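Zisov Cotton Gloves, White, Red Cuff Band
Tridard Home & Closet > Laundry and Folding > Gloves

Sold in packs of 10 pairs
2 sizes: Medium, Large
In stock

Thin white cotton gloves for sorting, folding and putting away clothes. We've carried them since the October closet sale and they've quietly become the thing I recommend most often, to people who came in for hangers, drawer liners, almost anything else. If you've ever pulled a loop in a good sweater with a rough fingertip, or left hand cream on a black shirt you'd just washed, you already know what these are for.

They're light. You can feel a seam through them, you can find the end of a drawstring, and you can turn a sleeve right side out without taking them off. The cotton is knitted, so it gives across the knuckles and goes back again. The cuff comes up to the wrist and ends in a thin red band, and that band is how you tell a Zisov glove from the plain white ones in the next bin (those are fine too, just shorter and a little stiff).

Where they really come into their own is the mixed pile. You know the one: chunky knits, dark cottons, somebody's printed shirt, a pair of winter gloves that should have been put away weeks ago, all of it on top of something delicate that you don't want to drag. Cotton slides over lace and it slides over ribbing. Bare hands catch on both, or mine do, at least from October until spring.

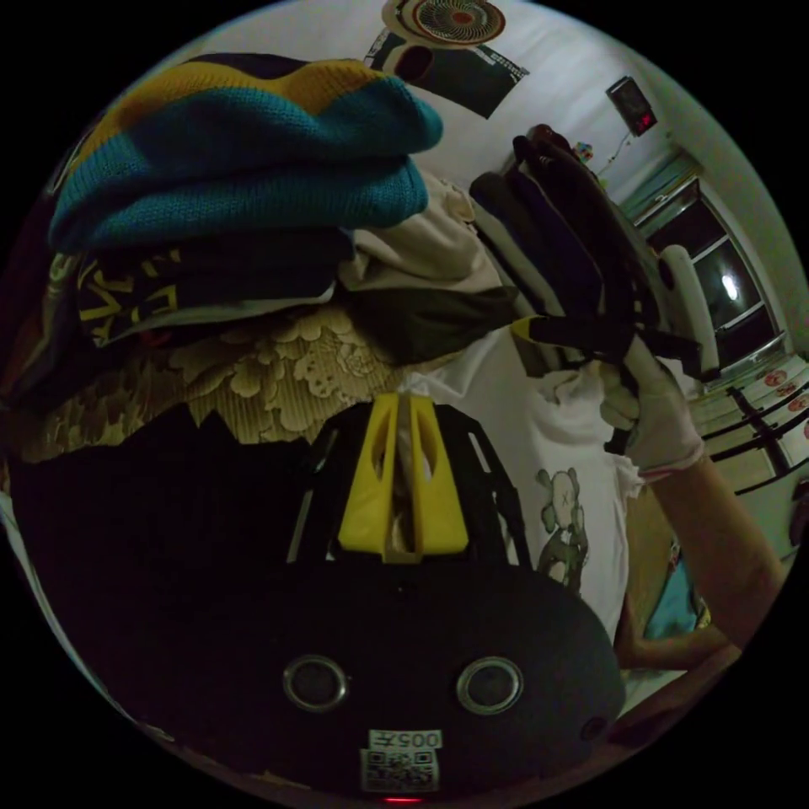
Black gloves held beside a mixed pile, with a thick striped knit and a beige floral lace cloth beside them.

Dark things are the other good reason to wear them. Black and navy show everything, and a clean cotton glove doesn't leave a mark. I keep one pair just for darks and one just for whites, because lint travels, and a pair that has been through a heap of navy will happily hand some of it over to a white pillowcase. Mark the inside of the cuff with a laundry pen if you do this. An initial is enough.

Details

Material: knitted cotton, white
Cuff: ribbed, with thin red band
Length: 10 inches in Large, a little less in Medium
Fit: either hand, no left or right
Pack: 10 pairs, folded flat in a paper sleeve
Care: machine wash warm, dry flat or tumble low

The either-hand fit matters more than it sounds. Gloves get lost singly. With these you put any two together and carry on, and when one finally wears through at the fingertip you throw out that one and keep its partner.

On sizing: Medium fits most hands. Take Large if you have long fingers or if you like room. They tighten a bit in the first wash and then stay put, so a pair that feels slightly generous out of the sleeve is usually the right one. If you're between the two, go Large.

What else to have on hand

You don't need much. A surface at a comfortable height, a bed or a table, and something smooth to lay underneath if the surface is rough. A woven mat is a lovely thing for this. It stays flat and you can pick it up by two edges and shake it out when you're finished. We stock the Flemard mat in tan and in gray, and I like the tan better for whites and darks both, as everything shows up against it.

Start with the heap in one place and an empty stretch of mat next to it. Take from the top. It's tempting to dig for the thing you want, and digging is how cuffs get stretched and buttons get caught in lace. Lift with the flat of the hand for knits; pinch and pull for thin cottons, which don't mind.
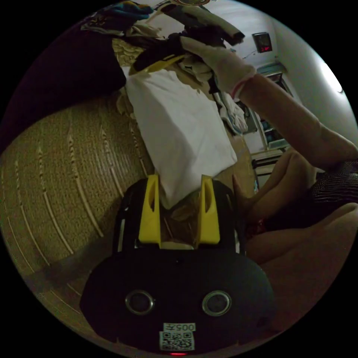

Working with thin white cloth

Sheets, big napkins, light towels, T-shirts worn soft. These are the pieces that make people give up on folding, and they're the pieces I enjoy most. A thin cloth wants to be held by its corners. Find one, give it a small twist between finger and thumb so it can't slip, then follow the edge along until you reach the next. Once you have two points you can let the middle hang and most of the small creases will drop out on their own.

With gloves on you get a surprisingly firm hold. The knit has just enough tooth to grip smooth cotton and it lets go cleanly when you open your fingers, with no static cling. Silk is a different story, more on that further down.

If you're folding alone and the cloth is long, pin or clip the far corner to something and work back toward yourself. A clothespin will do. Pull gently, smooth from the clip toward your hand, and fold before you let go. 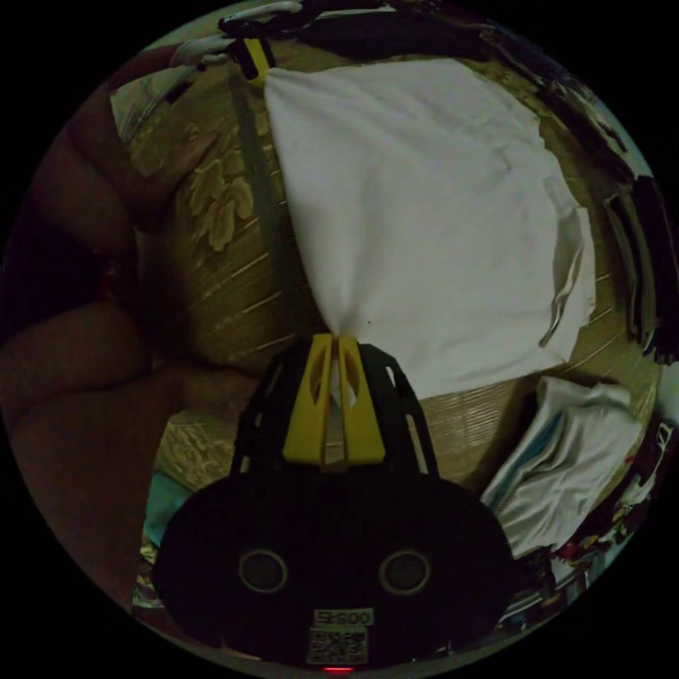
Thin white cloth spread out from a pinched point, with a few soft creases left toward the lower edge.

Rasa Tamošiūnaitė, who does our linen orders, likes to fold big white pieces in thirds the long way and then roll them, and she says they come out of the closet flatter that way. I fold in half and half again like my mother did. Both fit the same shelf. Rasa's does look nicer.

On the bed

Most of us fold on the bed, and a quilted cover is a pleasant thing to fold on. It's soft and it holds small pieces where you put them. It can also be busy to look at, especially a big floral, so whites and darks together are the easiest place to begin. They stand out against gold and cream, and you won't leave a sock behind (a beige one, maybe).

Lay T-shirts face down, sleeves in, bottom hem up. If a shirt has bunched, take it by the shoulders and lift, let it fall open, and set it down again. Smoothing it in place with your palms works too, but the quilting underneath will print itself on a very soft shirt if you press hard. Keep light and dark on separate sides if you can. I never manage it for long — something black always ends up hanging off the edge under something white. 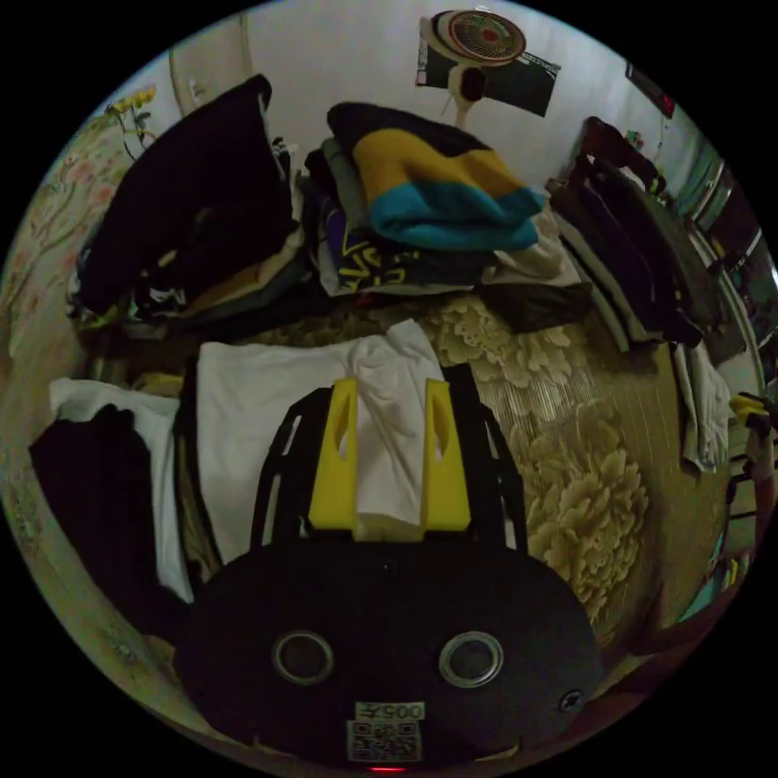

Whites and a black piece on a quilted cover with large pale blossoms.

A few honest limits

They aren't work gloves. There's no coating and no padding, and they won't do much for you with a hot iron. Don't wear them for bleach or stain remover.

Silk and very fine synthetics: fine when the gloves are new, less so once they've been washed many times and have a little fuzz on them. For those I reach for the Mollah smooth-knit glove, which costs more and comes as a single pair.

Lint. Any new cotton glove sheds slightly. Wash them once before the first use, on their own or with other whites, and turn them inside out when you do. After that I've had no trouble.

They get dirty, of course. White shows it, and I'm glad of that, because a gray palm tells you it's time to change pairs before you touch the next sheet.

Ordering

Packs are kept at our counter and ship flat, so they go by ordinary mail. You can mix sizes across packs but not inside one. If you're buying for a rental house, a costume closet or a thrift sorting room, write to us before you order. We can bring in cartons of 1,000 pairs, and the price per pair comes down a good deal. Cartons are one size only and take longer to arrive.

Unopened packs can come back any time. Opened ones can be swapped for the other size if you've only tried on a pair.

Goes well with

Flemard woven mat, tan or gray
Mollah smooth-knit glove, single pair
Tridard laundry pen, black
Cedar blocks, small bag

Page updated 21 April 2021. Medium is back on the shelf, and the paper sleeve is now a little wider so the gloves slide out without tearing it.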